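Fleltavau bedroom kit for two-arm robots

Making a bed is one of those chores that sounds simple until you try to get a machine to do it. Fabric bunches, corners hide, and whatever was left on the bed the night before has to go somewhere first. The Fleltavau bedroom kit from Trirton is built for exactly this sort of job, and we've had a lovely time putting it through its paces in the flat we use for home trials on Rutherford Street.

The kit fits most two-arm mobile bases. You get a matched pair of grippers in white housings with black fingers, the cabling for both arms, a head camera mount and the Citel control software. Everything arrives in one case, and it's light enough to carry up the stairs on your own (we did, twice).

What we like most is how well the two hands share a job. You can have one pinch a corner while the other holds back, or bring both in from opposite sides for something wide like a cushion. The fingers are slim enough to get at the edge of a duvet, and the grip force can be set in 12 steps. We stay in the bottom few for bedding and go higher for books and boxes. Changing a setting takes a couple of taps, and you can save one for each kind of item — a small thing, but we use it all day long!

Tin-yau Cheung, who ran most of our sessions, is especially fond of the replay tool in Citel. Every session is saved with the head view and the arm positions side by side, so if a fold goes wrong you can scroll back to the moment it slipped and try a different grip. He has 154 sessions stored so far and still has plenty of room on the drive.

A few things to know before ordering. The cables need a bit of slack at the wrist, so allow time on the first day to get the loops right. Shiny floors can throw bright spots into the head view, and the exposure slider in the camera menu is worth learning early. The finger pads wear and should be swapped every 1000 grips; a pack of spares is included.

In the case
Two grippers with fingers fitted
Cable set for left and right arms
Head camera mount
Spare finger pads
Citel licence for one base
Printed setup guide, 9 pages

Page updated 4 May 2026

At work in the bedroom 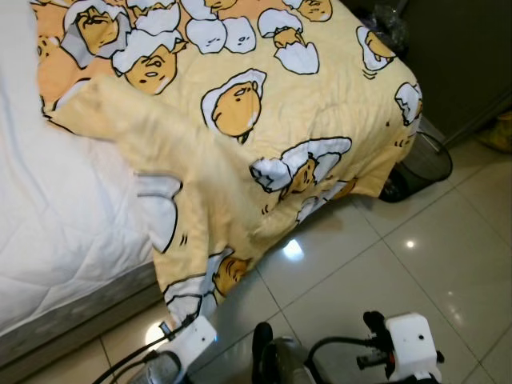
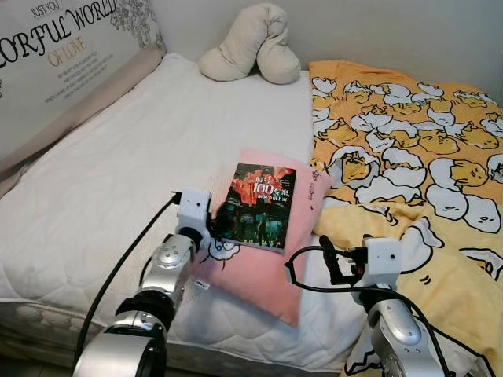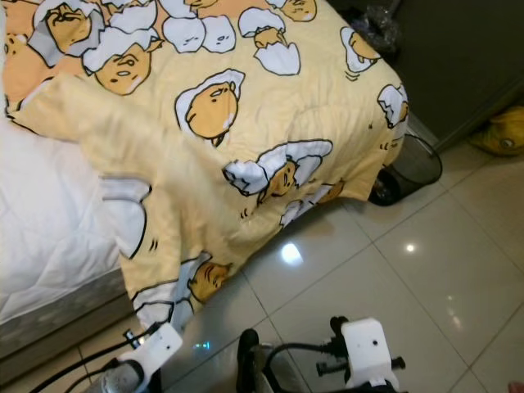
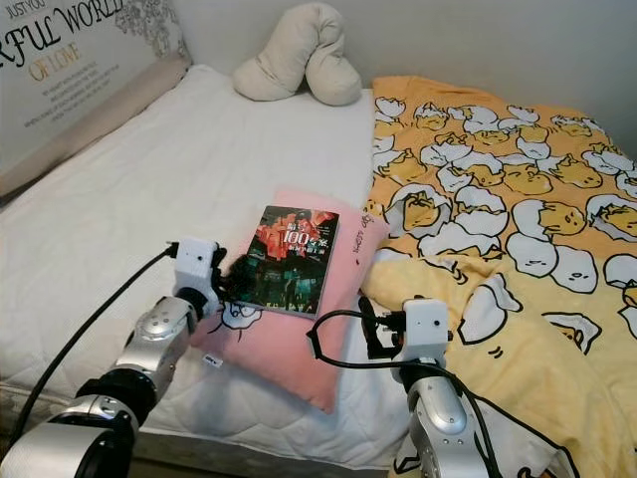 Both grippers at the bed, with the egg-print bedding in all four views and the book on its pink cushion in the second and fourth.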